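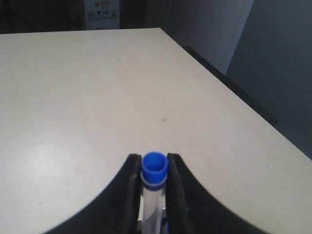

Tubo de tapón azul entre los dos dedos, visto desde la cámara de muñeca.

Reseña: Claron, método de reajuste de agarre con cámara de muñeca (código y pesos, versión de noviembre)
25 de diciembre de 2022

Domingo, Navidad, laboratorio en silencio. Escribo rápido porque lo tengo fresco y porque en enero se me olvida todo.

Qué es. Claron es el método de Paweena Thepsuriya y Samran Ongart para coger tubos de ensayo y corregir la postura ya con el tubo entre los dedos. Una sola cámara, la de la muñeca. Sin cámara cenital, sin sensor de fuerza en los dedos. La red mira la imagen, estima cuánto se inclina el tubo respecto a la pinza y a qué altura ha quedado cogido, y saca una corrección pequeña. Se repite hasta que el error baja del umbral. Luego se inserta en la gradilla.

Lo probé tres semanas. Pinza de dos dedos, mesa blanca, tubos de plástico transparente. Nada raro.

Instalación. Medio día. Las dependencias están fijadas a versiones viejas y una de ellas choca con el controlador de la pinza. El README dice que se resuelve solo. No. Hay que bajar a mano el paquete de calibración y editar una ruta que alguien dejó escrita a fuego en el código. Después va bien y no vuelve a molestar.

Calibración mano-ojo: 40 poses, rutina incluida. Larga pero sale a la primera. Ojo, si se toca el soporte de la cámara hay que repetirla entera, yo la repetí dos veces por apretar un tornillo que no debía.

Los datos. Entrenaron con 3.159 agarres, casi todos en el banco de Chantharasri y una parte menor en Indado. Los publican completos, con los fallos incluidos, y eso se agradece muchísimo. Las etiquetas están en un formato propio bastante feo (ángulo en radianes, altura en milímetros, confianza en tanto por ciento, por qué). Escribí un conversor en una tarde, si alguien lo quiere que me escriba.

Resultados míos. 114 intentos con los pesos tal cual, sin ajustar nada. Inserciones correctas, 105. De los nueve fallos, seis con tubos sin tapón, dos por choque con el borde de la gradilla y uno que no sé explicar, revisé el registro y todo parecía correcto hasta que dejó de serlo.

Lo de los tubos sin tapón es el punto flaco y el artículo lo toca de pasada, una frase en el apéndice. La red se apoya mucho en el tapón. Se ve en los mapas de activación: color saturado sobre mesa clara, contorno nítido, el aro de abajo marcando el cuello. Con eso estima el eje de maravilla. El cuerpo del tubo en cambio es transparente, a través de la pared se ve la mesa y trozos de la propia pinza, y ahí el modelo duda. Con tapón, estimación estable. Sin tapón, el ángulo baila de un fotograma a otro y el bucle tarda el doble o no converge.

Hice una prueba tonta, una tira de cinta azul en el cuello de los tubos sin tapón. Mejora bastante. No la cuento en los números, fueron pocos intentos y sin protocolo.

Otra cosa que me gustó: usan la silueta de la pinza. El arco negro del cuerpo sale siempre abajo en la imagen, así que lo toman de referencia fija, y si se desplaza respecto a la plantilla salta un aviso de calibración. Barato y útil. Me avisó las dos veces del tornillo.

Y el umbral de holgura. El método mide el hueco aparente entre cada dedo y el tubo para saber si está centrado. La idea es buena, la implementacion es frágil: con la luz de tarde que entra de lado en mi sala, la sombra de un dedo contaba como contacto. Puse una lámpara difusa y se acabó el problema, pero un método que se vende como "robusto a la iluminación" debería traer eso resuelto. O por lo menos decir con qué luz se probó.

Velocidad. Normal. Tres o cuatro correcciones por tubo cuando hay tapón. Para un banco de muestras con prisa se queda corto, para investigación sobra.

Comparado con lo que teníamos. Antes usábamos el módulo de Saltusa, con cámara cenital y plantilla. Más rápido, eso sí. Pero pedía colocar los tubos casi perfectos en la bandeja de entrada y cualquier manchita en la mesa lo despistaba. Claron se traga la suciedad mejor: la mesa tenía motas, polvo, alguna marca, y no vi un solo fallo que pudiera achacar a eso. El fondo tampoco pareció importarle, y el mío es un desorden, con cajas y todo.

El artículo en sí. Bien escrito, corto. La ablación está completa salvo la variante sin tapón, que es justo la que yo quería ver. La tabla 2 y el texto no coinciden en un decimal, supongo que errata. La figura del bucle de control se entiende solo si ya has leído el código. Hablan de corregir inclinaciones de hasta 40 grados; yo no forcé tanto, a partir de cierto punto me daba miedo el tubo.

Soporte. Escribí a Ongart con lo de la ruta, contestó al día siguiente, parche incluido. Lo de la luz sigue abierto en el repositorio.

A favor: una sola cámara, datos públicos con fallos, aviso de calibración, aguanta mesas sucias.
En contra: instalacion pesada, tubos sin tapón, sombras laterales, formato de etiquetas.

Lo recomiendo a quien trabaje con tubos tapados y tenga la luz controlada. Si la mitad de vuestras muestras van destapadas, esperad a la próxima versión o preparaos para reentrenar. Yo voy a reentrenar en enero con tubos abiertos de dos diámetros, y si sale algo decente actualizo esta entrada.

Nota: cuatro de cinco. Le quito el punto por el README.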